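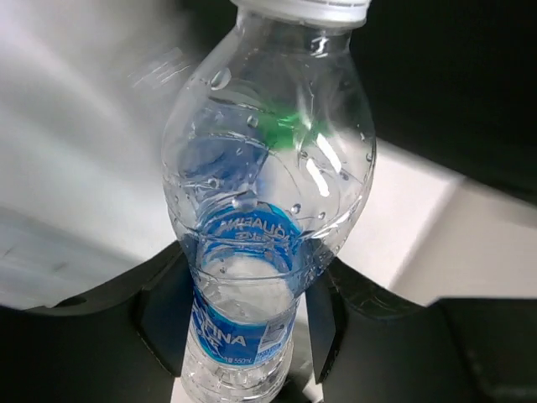 My doctor has never told me to drink eight glasses of water a day. My dentist hasn't either. The people who have told me are a coworker, two podcasts, a poster in the hallway at my gym and the lid of a jug my sister gave me for my birthday, which has times of day printed down the side so that I can fall behind schedule by 10 a.m.

I bring this up because our office has started a hydration challenge. It began on the first of June and runs the whole month. You log your water in an app called Clona, the app gives you points, and the points put you on a leaderboard that shows up on the screen by the elevators. The daily target is 2000 milliliters, whether you are the guy in shipping who unloads trucks or me, a person who sits in a chair and moves a mouse. On Thursday I was credited with 1465, and the app sent me a picture of a sad plant.

I like water fine. I drink it when I'm thirsty, which used to be considered a complete plan. What I object to is the way an ordinary bottle of it has turned into a chore, a hobby and a personality.

Start with the bottle itself. The cheap kind, clear plastic with a white screw cap and a blue label, is a perfectly decent object. It weighs next to nothing. You can squeeze it. It fits in a cup holder, a coat pocket and the net on the side of a backpack. If you leave it on the train you have lost very little. I don't think it's a miracle of design, but it does the one job it was given, and it never sent anyone a picture of a plant.

What I've never understood is the story on the label, for any of them. Mountains, usually. Springs. A good deal of bottled water sold in this country starts out as a public supply that somebody filtered, and Aquafina is one of the brands that says as much in its small print. Fine. I have no quarrel with filtered city water, and I drink it unfiltered at home without incident. But people who wouldn't touch their own kitchen tap will pay for a case of the stuff and carry it up two flights of stairs, and if you ask them why, they say it tastes cleaner. Cleaner than what? Have they tried the tap cold?

Cold is most of it, I suspect. A bottle out of the fridge with beads of moisture on it looks like the answer to something. Every drink ad knows this. Pour the same water at room temperature into a coffee mug and it looks like something you'd give a cat. Last summer I did a small test on my friend Murray Fraser, who swears he can tell bottled from tap. I chilled both overnight and gave him two identical glasses. He picked the tap, praised it for a while, and then said the test was unfair. Possibly it was. One man in one kitchen doesn't prove much, and I'd say the same if he had gotten it right.

The other camp is no better. These are the people who gave up plastic and bought a steel tumbler, and I was with them right up to the third tumbler. Réjean Pelletier, who runs our challenge and is a nice man, keeps a row of them on his desk. One is for mornings. The newest is a Gavine, 460 milliliters, with a ceramic lining and a lid in four parts that he takes apart with a little brush. He told me it pays for itself. I asked over how long, and he said it depended how you looked at it.

I would like to see somebody do that arithmetic without wanting a particular answer. A steel bottle takes a lot more to make than a plastic one, so it has to be used over and over before it comes out ahead. Used daily for years, I'm willing to believe it does. Bought in a new color every spring, I'm not. There are 17 of these things in the cabinet over our break room sink, all orphans, several missing their lids. I counted them while waiting for the microwave. Each one was somebody's fresh start.

And I refill plastic bottles, which seems to upset both sides. I'll buy one at a gas station, drink it, fill it at the fountain for a few days, then recycle it when the walls get creased and it starts to crackle. I've been warned about this by people who heard it was dangerous from someone else. When I press them, the danger is sometimes chemicals and sometimes germs. The germs I can believe, if you never wash the thing. So rinse it with a bit of soap. As for the chemicals, I have looked, and I found serious people still working on the question and unserious people who had finished with it. I don't leave mine in a hot car. Beyond that I'm waiting to hear.

Réjean says the challenge is about building habits. Maybe so. The habit I've seen built so far is people logging water they haven't drunk. Somebody in accounting has hit the target before lunch every day this week, and I sit across from her. Her glass hasn't moved.

I'll keep putting in my own numbers until the end of the month, since I said I would. The prize is a tumbler.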